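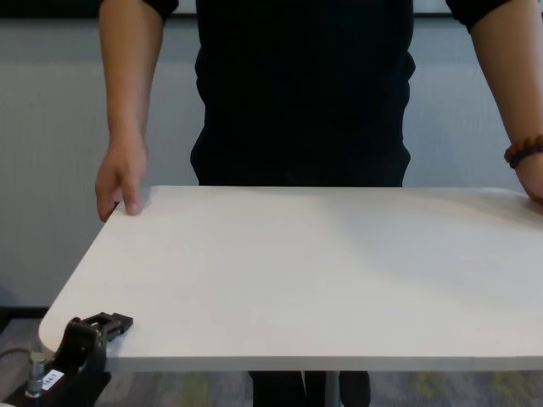 Where the Desks Go: Reusing Student Furniture in Pludbridge

Filed under: Student Work > Environment and Community
14 shares | 3 comments

Introduction

Every May the sidewalks near the Vitale residence halls fill up with furniture. Most of it is desks, chairs, shelves and mattresses left by students who are moving out. The city picks it up as bulky trash. In August a new group of students arrives and buys much the same things again.

I wanted to find out how much of this furniture could stay in use, and what stops people from passing it on. The project was done for the second-year course in urban studies. It covers the Vitale halls and the streets next to them, and does not try to speak for the whole of Pludbridge.

Research questions

1. How do students in the Vitale halls get their furniture?
2. What do they do with it when they leave?
3. What would make them more likely to sell it or give it away?

Method

I used a paper questionnaire, three interviews and two afternoons of observation at Vesska, the reuse store on the east side of the river. I put 80 questionnaires into mailboxes and got 60 back. The questions covered the last two moves each person had made. First-year students had usually moved only once, so their second column is blank.

The interviews were with two students who were leaving and one employee at Vesska. All three asked not to be named. I took notes by hand and typed them up the same evening.

I also read the listings on Gravora, the local buy-and-sell board, every evening for two weeks in May. I wrote down the asking price, the kind of item and how many days each listing stayed up. A listing that disappeared was not counted as a sale, as the owner may have taken it down for another reason.

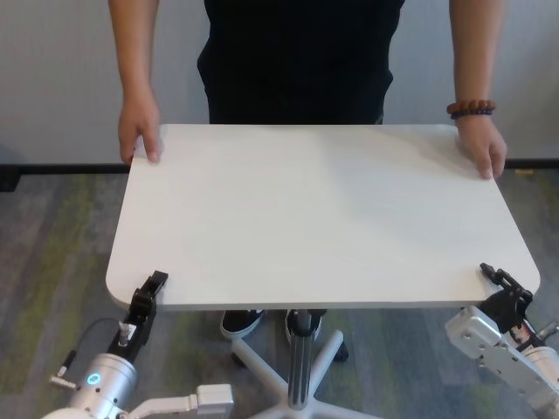

Results: getting furniture

Of the 60 people who answered, 54 had at least one piece of used furniture. This was higher than I expected. The usual source was a friend or an earlier tenant, followed by Gravora and then Vesska. Family came last, mostly because people's families live far away and a desk is hard to ship.

Desks and tables were the pieces people most often wanted used. Mattresses were the pieces they most often wanted new. Several people wrote in the margin that they would take a used bed frame but never a used mattress, and one added that this went for couches too.

Size mattered more than looks. The rooms in the halls are narrow, and a table that is too deep blocks the closet door. People who bought from Gravora complained that sellers left out the measurements. Only a few of the listings I read gave a depth, and even fewer said whether the legs came off.

Color hardly came up. When it did, people said white or light wood was easiest to match with what they already had.

Results: moving out

This part was less encouraging. Nearly everyone said they meant to sell or give away their larger pieces. Far fewer did. The main reasons given were:

- Final exams and the end of the lease fall in the same week.
- No car, and no friend with a car.
- The buyer did not show up.
- The piece had come apart once already and would not go back together well.
- No place to store it until August.

A private pickup from the halls costs $70 per load, with stairs extra. Students told me this was more than their desk was worth, so they put it on the curb. City pickup is free for the resident. One of the students I interviewed had listed a table for two weeks, lowered the price twice, and in the end carried it down to the street after dark with her roommate.

Listings on Gravora followed the same pattern. Prices in the first week were close to what the items might have cost in a store. By the last few days of May most of the large pieces were marked free, and many stayed up anyway.

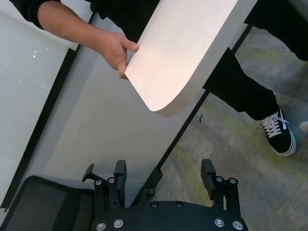 Results: the reuse store

Vesska takes furniture that is clean, complete and steady on its legs. The employee said that the most common reason for turning a piece down is missing hardware. A desk without its bolts is hard to sell, even when the bolts are cheap, as customers do not want to look for the right size. The second most common reason is swelling in particle board. Once water gets under the edge the top lifts and cannot be pressed flat again.

The store has limited floor space. In May it turns away good pieces, and by late August it has run out of desks. The employee would like to store pieces over the summer — the building has an attic — but the only way up is a steep stair that the insurance does not cover for heavy loads.

During my observation the customers mostly checked tables the same way. They pushed down on the corners, looked underneath, and measured the width with a tape or with their arms. Few people asked about the brand. Those who had brought measurements of their room decided faster, and most of them left with something.

Discussion

The supply and the demand are both there, three months apart. Almost all of the students already use secondhand pieces, so I do not think the problem is attitude. It is mainly timing and transport.

A storage room for the summer would help most. The Vitale halls have a bicycle basement that is close to empty in June and July. If residents could leave a desk there with a tag giving its measurements, and a bag of its bolts taped underneath, new students could collect it when they move in. I do not know if the fire rules allow this. The housing office had not answered my question when this report was due.

A second idea is one shared van day at the end of May. Splitting the $70 between four or five rooms makes it much easier to accept.
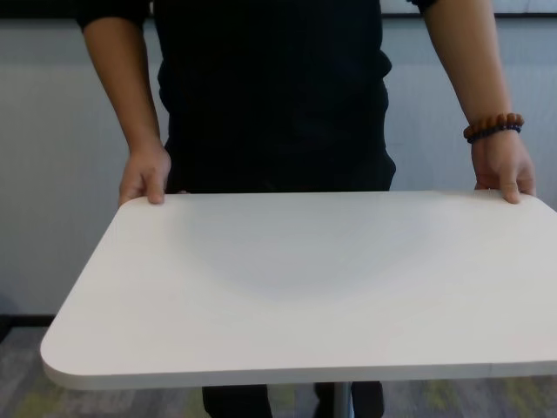
Fig. 4. White tabletop, held with both hands at the far edge.

Limits of the study

The sample is small and comes from one set of halls. People who care about reuse may have been more willing to fill in the form. I also relied on what people remembered from earlier moves, and some answers were vague — "maybe gave it to someone" appeared more than once. The Gravora listings were read in one year only.

If I did the project again I would start in April, before exams, and follow a small number of desks from room to room. I would also ask the city for its bulky trash records earlier. The request takes six weeks and mine came back after the analysis was finished, so the records are listed in the appendix but not used here.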